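5.3 What the success rate does and does not measure

The numbers in Section 5.2 look good, and we would ask the reader to hold them at arm's length for a moment. Our policy was trained on 3,435 demonstrations and scored well on the tabletop arrangement tasks. A success rate, however, is a count of episodes that passed a test, and the test was written by the same people who wrote the policy. In this section we look at what the test lets through.

Our concern started with a disagreement between scorers. Rochelle Mercado and Benedikt Grabner scored the same evaluation episodes independently, working from the recordings and without access to the controller logs. They agreed on nearly all of the single-arm tasks. On the two-arm tasks they disagreed on 22 episodes, and when we went back over these, most of the disputes came down to a single question: did both arms do anything useful? The rubric we inherited from the Tindgate task suite asks only about the final state of the objects. If the stems end up inside the vase and the vase is upright, the episode passes. Mercado had scored to the letter of the rubric. Grabner had marked down episodes in which one arm carried out the whole task and the other moved around near the table without touching anything.

We think both readings are defensible, and that is a problem for anyone who wants to use the word "bimanual" in a title. Several recent systems, including our own earlier Prarkero baseline, report two-arm results on tasks that one patient arm could finish alone. Figure 4 comes from the flower task, on which our policy is strongest by the standard rubric. 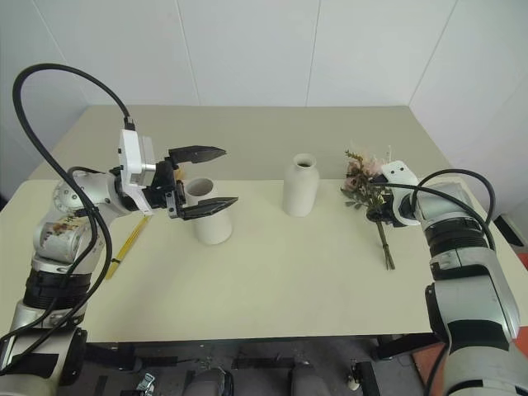

Figure 4. Flower task, with the bouquet held in the right gripper and the left gripper open beside the cup.

Credit assignment between the arms is hard to settle from the outcome alone. An observer who sees an episode pass will tend to credit the system as a whole, and the training loss does much the same, as it sums the action error over both arms and never asks which of them mattered. In the state shown in Figure 4, the right gripper is closed on the stems and the left one holds nothing, its jaws wide apart next to the short white cup. One can tell a story in which the left arm is about to clear the cup out of the way. One can tell another in which it has drifted to the average of the poses seen in training and has no plan for the cup at all. A single still fits either story, and we suspect that figures of this kind, ours included, have persuaded readers of more coordination than was there.

To separate the two stories we ran a simple ablation. We froze the left arm at its starting pose and left the policy otherwise unchanged, feeding it the true joint readings so that it was free to react. If the left arm contributes to the flower task, freezing it should hurt. It did not, at least by the standard rubric: the change in success was smaller than the spread between repeated runs of the same checkpoint. On the uncapping task, where one hand has to hold the container while the other turns the lid, the same treatment brought success close to zero. The ablation can therefore detect real two-arm work. It did not detect any in the flower task.

There are objections to this. Nguyen-Tran, the group that maintains the shared scoring scripts, pointed out in correspondence that an idle arm may still help by staying clear of the working one, and that freezing it in a safe place gives the policy that skill for free. We accept the point. We tried 2 further frozen poses that crowd the workspace, and success fell in both, but we cannot say whether the intact policy avoids such poses because it has learned to or because the demonstrators rarely visited them. Our data do not distinguish these cases, and we would be wary of any claim that they do.

A second objection is that the demonstrators at our Besden site may have used the left arm very little in the flower task, so that the policy is only copying what it was shown. This seems likely to us. It does not rescue the label. A policy that copies one-armed behavior on a two-armed robot has been tested on one-armed behavior.

In the remaining tables we report the flower task separately and leave it out of the bimanual average. The average drops as a result. We also give the frozen-arm score beside each two-arm score, so that readers can judge how much of the result depends on the second arm.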